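May 29, 2019. Bench notebook, two-arm cell, bowl stacking

Morning spent on the house rules and not on the robot. Karthik Gazi wants a written bench practice before Siminari come to look at the cell, and what we have at the moment is a taped-up sheet with half the lines crossed out. Writing it here as I go, will type up properly later.

Starting point is the old Pluller sheet. Fine for one arm behind a fence. Says nothing at all on two arms sharing a table, and it assumes the operator only ever comes in from the front. We reach in from the side all the time to put bowls back. So that needs its own rule.

Draft, in the order things happen:

Before power. Walk round the table. Cables on both wrists: loop free, not pinched, not lying over a joint where it can snag at full bend. Connector pushed home. Screws on the gripper housing finger-checked, anything that turns goes in the fault book and gets done with the proper driver, not the one from the drawer. Covers seated.

Table top. Wipe before every block of runs. Scraps and crumbs off. We've been lazy on this. A bit under a bowl foot and the bowl sits high on one side, then the next one goes in crooked and we spend an afternoon blaming the grasp. Dry cloth only while the arms are powered, spray only with them off.

Holes at the back corners: nothing to be parked near them. Nothing dropped down them either, please, it is not a bin.

Speed. Reduced speed for any new motion, first 4 runs, hand on the stop. After that full speed is allowed if all 4 were clean. Karthik says 4 is too few, I say anyone who wants more can do more. Left at 4 for now, he can argue it on Friday.

Hands. Nobody's hands over the table with either arm enabled. Either arm. This is the one people get wrong, they wait for the arm that's moving to stop and forget the other one is live. Hold state is NOT off. Write that in capitals on the sheet.
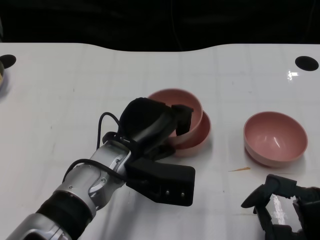 Contact rule next. Uddin's note from the last review asks for a force limit at the fingertip whenever we push down on an object that's already sitting in another one. Agree with it. The rim takes the load sideways when the upper bowl is at an angle, and the finger carries on happily until something gives. Proposal: controller limit on the press, and if the limit trips the arm opens, backs off straight up and waits for a person. No automatic retry. I know the retry makes the numbers look better. That's the problem with it, a retry that works gets logged as a success and we never see the trip.

So logging. Every run gets one line:
run number
who's on the stop
start layout
result (done / stopped / tripped)
anything touched by hand

If a person touches a bowl mid-run the run is void. Not "done with help". Void. Had a long back and forth with Treletti's people about this earlier in May, they count helped runs seperately and then add them back in at the end, and the two sets of figures don't compare. Void is simpler.

Start layout. Three bowls, in a row, upright, open side up, spaced so that each can be gripped without the finger clipping its neighbour. Grippers down at the near corners and open. Place by eye against the grid, then look at the head camera view before pressing start. If the view is wrong fix the layout, don't fix the view. We lost a whole set last time when someone nudged the head to make it look tidy. 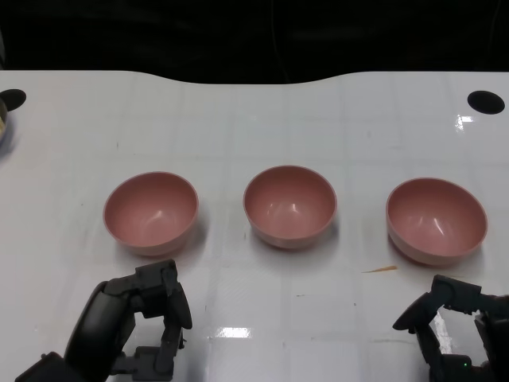 Three-bowl row, both grippers low at the front. Right bowl has an orange bit lying by it.

Wipe rule again, see above!! Going to make it a tick box on the log line so it can't be skipped.

Glare. The overhead lights come back off the table as white patches and you get bright spots inside the bowls as well. Not a safety thing as such but belongs in good practice: lights same setting all day, note it if changed. Matt sheet for the table has been asked for twice. Asking again.

Stop button. Tested at start of shift, with an arm moving slowly, not standing still. Written down with initials. Test interval in the Pluller sheet was weekly, which I think is daft for a cell where we change the code every day. Daily. Distance: the person on the stop stays within reach of it, sitting or standing, no wandering off to the kettle, no headphones. 15 minutes on, then swap if there are two of you. If there's only one of you then take a break with the arms off.

Alone in the lab: reduced speed only, no new motions. Karthik wanted no running at all when alone. I think people would just ignore that. Compromise pencilled in, needs his signature.

Wear. Fingertips looked at every 1000 grasps or when somebody notices something, whichever is sooner. Grasp counter is in the controller, second page, keeps going through a restart (checked). Left is at over 1000 already so it's due. Will do it tommorow first thing before anyone starts, and the right at the same time so the two stay in step.

End of day. Arms to rest pose, disable, power down, in that order. Bowls off the table and stacked on the shelf. Log copied over. Stop key out and back on the hook.

Open points:
- the force limit needs a number. I don't want to pick one from the armchair. Press test on a spare bowl with the scale underneath, go up in small steps, set the limit well below the first creak
- does the side reach need a light curtain or is "disable first" enough. Siminari will ask. My view is disable first plus a marked line on the floor, but have no standard to point at for that yet, need to sit down with the risk assessment
- sheet numbering. Karthik has this one down as sheet 31. Fine
- who signs new people off on the rules. Me for now

Tried reading the draft aloud to see how long it takes. Too long. Needs to fit one side of A4 or it won't get read, so the logging part moves to the back and the hands rule goes at the very top, big.

Copy to Karthik for comments. Old sheet stays up until he's signed the new one, then it comes down, don't leave both on the wall.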